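Packing bench and floor walk-round – my checklist, with comments

I run the outgoing post for a small mail order business in Rinbridge, and this is the list I go through before the first basket gets filled. People keep asking me for a copy (hello to the Laltinport lot, who asked twice) so I've typed it up with what I found on my last go round in December. OK means fine, FIX means it needs doing before we carry on, WATCH means I'll look again next week.

Started at 7.30 in the morning, kettle already on.

FLOOR AND WALKWAYS

1. Walkway from the door to the bench clear, full width – OK
Much better than last month. The returns cage has finally been moved to the back wall and you can get past with a basket in your arms and not have to turn sideways like a crab.

2. Floor dry, no spills – OK
Dry all the way along. The concrete is marked and scuffed and always will be, I've given up on scrubbing it. What I look for is anything fresh, or anything that feels slippy under my boot. I do a little shuffle test. It looks daft but it works.

3. Straps, string and tape off the floor – FIX
My old enemy! Loose strapping is the thing I write down more than any other. It slides when you stand on it, and it can catch round your foot when you're carrying something and can't see down. Every offcut goes in the strap bin, and the strap bin gets emptied before it's full.

4. Ropes coiled and hung up – FIX
Same story. We've got hooks for these, good ones, I put them up myself. A rope that's only going to be down for a minute still counts.

5. Pallets flat, stacked no higher than the yellow line, none on edge – OK
I had a look for split boards and nails sticking up too. One was a bit splintery at the corner so I've put it out for the Gromo van to take back.

BASKETS

6. Basket sound: no cracks in the rim, base or corners – OK, one WATCH
Run your hand round the rim before loading (glove on, please, a cracked edge is sharp). Then tip it up and look at the base from underneath. One of ours has a corner that flexes more than I'd like, so it's got blue tape on it and it's for light stuff only until I've made my mind up.

7. Basket empty before loading, nothing left from the last round – OK
We once sent a basket out with a stray parcel from the day before lying in the bottom, and it went all the way to Arsenault and back before anybody spotted it. So now I look, every time. With the slotted kind you can see the floor through the bottom, which makes a quick check easy.

8. Heaviest at the bottom, flat ones stacked flat – OK with a comment
Flat parcels are lovely to pack until they're wrapped in shiny plastic, and then they slide about like fish. Keep the pile low and square it up as you go. If it starts leaning, take the top few off and begin again, don't try to nudge it straight with one finger.

9. Two hands on each parcel going in – OK
I'm a bit of a bore about this one. One hand each side, lower it in, let go when it's resting on something. Dropping from rim height bends corners, and it's how I trapped my thumb last winter.
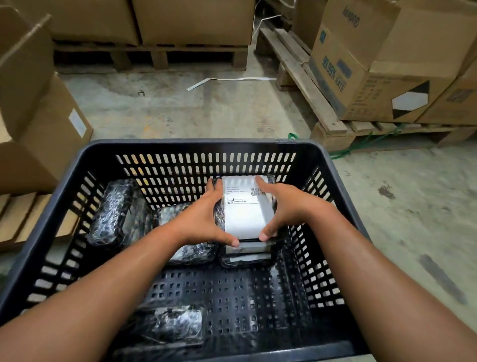

Items 3, 4 and 9: two hands on the parcel, good. Strap and green rope on the floor, FIX.

10. Nothing over the rim – OK
If it sticks up above the rim then the next basket can't sit on top properly, and I've seen what happens next. Start another basket. We've got plenty.

11. Lifting – WATCH
Knees, not back, we all know it and we all forget by the middle of the afternoon. I'd like us to bring in a low trolley for the full baskets so nobody's heaving them off the concrete. I've asked for one. I'll ask again.

WRAPPING AND LABELS

12. Wrapping whole, no tears, ends sealed – OK
Crinkly is fine, holes aren't. If there's a tear longer than a stamp I rewrap it, and if it's shorter I tape it. Any parcel with a label showing through its outer plastic gets a good smoothing down so the label can be read.

13. Label flat, facing up, barcode not folded over an edge – FIX on a couple
Found two on the bench with the barcode wrapped round a corner, and those never scan. Peel and redo, or print a fresh one. Please don't draw the missing lines in with a biro. (Yes, it's been tried.)

14. Old labels covered or removed on reused packaging – OK
No trouble this time. A fat black marker does the job if the old one won't peel.

BENCH AND TOOLS

15. Knives closed and in the tray – OK
All closed, all there. The blade tin is nearly full so I've started a new one and taped the old lid shut.

16. Tape guns, scales, scanner – WATCH
Scanner's fine. Scales are a touch slow to settle, I had to wait a good few seconds before the number stopped wandering. The tape gun with the red handle needs a new cutter, it chews more than it cuts.

17. Extension leads off the floor and not stretched – OK
Clipped along the back of the bench now and I'm very pleased with it.

18. Lights over the bench and the basket area – OK
All on, no flicker. It does get gloomy near the big door once the afternoon goes, so I'd still like another lamp over there.

JOBS FROM THIS ROUND

Strapping into the bin and rope back on its hook, before anybody carries anything.
Redo the two labels.
New cutter for the red tape gun.
Blue tape basket, decide by the end of the month.
Trolley, ask again – and take biscuits this time.

If you're borrowing this for your own place, change the numbers and throw out whatever doesn't suit. At Laltinport you'll want a line in there for the roller door, which we haven't got.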